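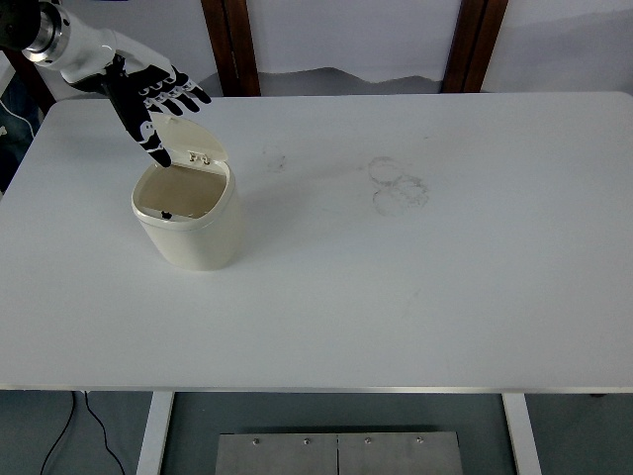
El programa de separación de residuos en las salas de trabajo de Zalia va mejor de lo que nos atrevíamos a escribir en la solicitud, ¡y tenemos muchas ganas de contarlo! Con la primera parte de la ayuda de Pustum equipamos 33 salas y dejamos atrás las papeleras grandes del pasillo, que se llenaban de todo mezclado. El modelo elegido para las mesas es pequeño, de plástico color crema, con el cuerpo redondeado y una tapa con bisagra que se queda casi vertical al abrirla. Cabe en una esquina sin estorbar, y eso ha contado mucho para que la gente lo acepte.

Compramos 200 unidades a Drandis. De ellas, 95 están ya en uso y el resto se guarda en el almacén de la planta baja hasta que terminemos las salas del ala norte (la pintura se ha retrasado, pero ya queda poco). El gasto en bolsas compostables ha sido de 996 euros, dentro de lo previsto.

Hala Hajji ha llevado la formación sala por sala, en sesiones cortas, y el ambiente ha sido estupendo: preguntas, propuestas, hasta discusiones muy serias sobre dónde va el sobre de la infusión. De ahí salió la idea de pegar la guía de separación en la pared y dejar la tapa limpia, sin adhesivos, que luego se despegan fatal.

Queda trabajo con las mesas. Los tableros blancos mate son muy agradecidos de luz, pero se les nota cualquier cerco gris, y el producto que veníamos usando no los quita bien. Sushil Saxena está probando otro limpiador en dos salas del edificio Tarawneh; si el resultado convence, lo extenderemos a las demás sin coste añadido para el proyecto.

Para diciembre prevemos completar el ala norte, repetir la formación con el turno de tarde y enviar las facturas pendientes. También nos gustaría enseñaros las salas en persona, que por escrito no se aprecia del todo el cambio. Decidnos qué semana os viene bien y lo organizamos.

13 de noviembre de 2024
Equipo de Zalia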